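The case against the single toolbox

Most household advice on tools begins with a container. Buy one box, put everything in it, keep it under the stairs. I followed that rule for years and I now think it is wrong for anyone who uses tools more than twice a month.

The difficulty is one of size. A pipe wrench is long, heavy and awkward at the jaw end. Screws, washers and fuses are small and migrate. A container deep enough for the first is too deep for the second, and the result is familiar: the wrench lies across the top, the small parts settle at the bottom, and every job starts with emptying the lot on to a table. In November I kept a note of this at my own bench. Finding one particular screwdriver took longer than the repair on 3 occasions.

Lotte Dekker, whose workshop at Harside I have shared for some time, takes the opposite view. She holds that a single box imposes discipline. If it will not close, something must go. I accept that this limits the total, but it does nothing for retrieval, and retrieval is where the time is lost. Her own box contains two tape measures because she could not find the first.

My proposal is to sort by length and by frequency of use, and to ignore the trade categories altogether. Plumbing, electrical and joinery are shop headings. They make sense at Tradine, where the catalogue runs to roughly 4000 lines, and very little sense in a house with one leaking tap. Long tools should lie flat or hang. Short tools in regular use should go in a shallow box with a hinged lid that opens fully, so that the whole contents can be seen at once. Fixings should go in a clear box with compartments, and the compartments need not be labelled if the plastic is transparent. Labels go out of date. I have a drawer marked "picture hooks" that has held tap washers since we moved in.

Pens are usually left out of these schemes. They should be treated as tools. Marking a cut or a pipe position is part of the job, and a marker kept in the kitchen drawer will be in the kitchen drawer when it is wanted. Stand them upright in a clear cup, caps uppermost, at the edge of the work surface.

There is an objection about portability. Sang Châu, who maintains the flats at Carnow, carries everything up several flights and needs one handle. For him the single box is correct, and I would not argue. Few householders are in his position. The furthest my wrench travels is from the bench to the bathroom. 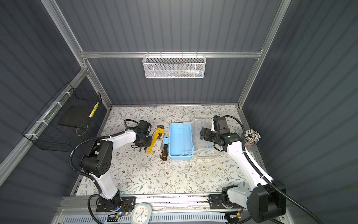
The surface itself also matters more than the containers. It should be cleared to the point where the tools for one job can lie side by side without touching, with the fixings box to hand. A patterned covering is often criticised on the grounds that small screws vanish against it. I have found this to be true of busy dark patterns and much less so of pale ones. A plain sheet is better still, but not by enough to justify replacing a covering that is otherwise sound.

Wire baskets are useful for whatever is left over, provided they are fixed above the surface and kept small. A large one becomes the single toolbox again, with holes in it.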